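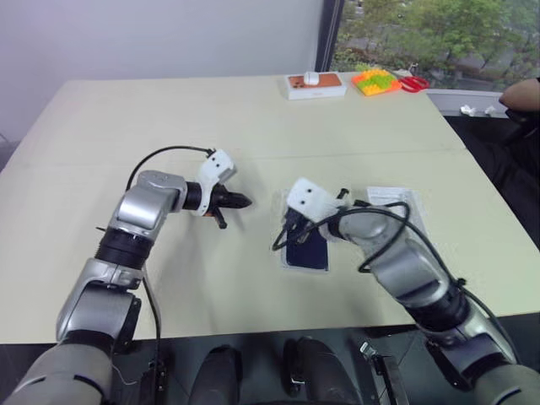 *The big cream table, with that faint seam running across it.*

June 9, 2023

I have finished my jigsaw! Well, I say finished. It's a 1,000 piece one of a harbour in the rain (my aunt's taste in presents is a bit grey) and I started it back in November, so it's taken me the whole winter and most of the spring, with a long sulk in the middle when I got to the sky.

I never used to be a puzzle person. We had one in the house when I was little, a map of the railways made by Gekell, and it had bits missing before I was born. Then I had that rotten chest infection and couldn't do much except sit, and Seul-gi Yoo from my old choir dropped a bag of them on the doorstep. Three puzzles and a packet of ginger biscuits. The biscuits went first.

Anyway, things I've learned. Everybody tells you to do the edges first and I did, like a good girl, but on the harbour one I'd have been better off starting with the boats. They've got lettering on the sides and red rope and all sorts, so they come together in an evening and you feel terribly clever. The edge was all wet cobbles along the bottom and I hated every minute of it.

Sorting by shape is worth doing too, once you're down to the dull colours. I used old takeaway lids. Two knobs in one lid, three in another, the odd ones in a third – and then the cat sat on the lot, so I did it again.

The make matters more than I thought. My Stoica ones are lovely and thick and click together so you can lift a whole corner up at once. The Datley one (a windmill, charity shop, 50p) was so floppy that pieces went in where they didn't belong, and I had a perfectly happy tulip in the middle of a cloud for over 19 days. I only noticed when the tulip bed had a hole in it.

Light is the other thing. I do mine after tea and the overhead bulb puts a shine on everything, so I've moved my reading lamp down low to one side, and the blues stopped looking like greens. Should have done it in January.

Next up is a Diritz one, a seed catalogue cover, all cabbages and sweet peas and tiny writing. I've turned the pieces face up and got as far as the word "Runner". If anyone wants the harbour, it's back in its box with every piece present, and I'll post it to you for the cost of the stamps. The windmill you can have for nothing.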